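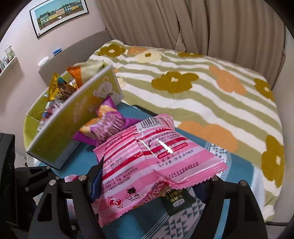
How long do shoppers keep packaged snacks after opening them? Most packets in our survey were finished within two days, and the date printed on the pack had little bearing on when people stopped eating from it.

3.2 Reading of date marks

Figure 1. Date text on a pink plastic snack packet, with "9个月" (nine months) and a production code printed under the label "生产日期" (production date).

Households in Brollby and Nindari were sent a short form asking what they look for on a packet before buying it. We posted 2000 forms and 1129 came back complete. Respondents were asked to name the date marks they knew and to say what each one meant in their own words.

Best-before dates were widely known but often misread. Of the completed forms, 465 treated a best-before date as a safety limit, and those households also reported throwing out more unopened food. Older respondents were more likely to smell or taste a product before deciding – a habit that several described as something learned from a parent.

Packs that give a production date and a shelf life in months place a different demand on the reader, who has to add one to the other. We tested this in a follow-up task with 30 respondents from Nindari. Each was given a production date and a shelf life on a card and asked to write down the last day of the period. Errors were mostly of one month, and they were more common when the period ran past the end of the calendar year. Respondents who grew up using this style of labelling made fewer errors, but the group was too small for us to test the difference.

Colour and print size were mentioned less than we expected. The commonest complaint was that dates are stamped over a seam or fold, where the ink is hard to make out under kitchen lighting. The second was that the date is torn away when the packet is opened. Neither problem is covered by the coding scheme used in the earlier Gezer study, so we added two categories to it – these are marked in the appendix.

Contact: Junaid Magsi, Nilter Food Labelling Group | © Nilter | Back to top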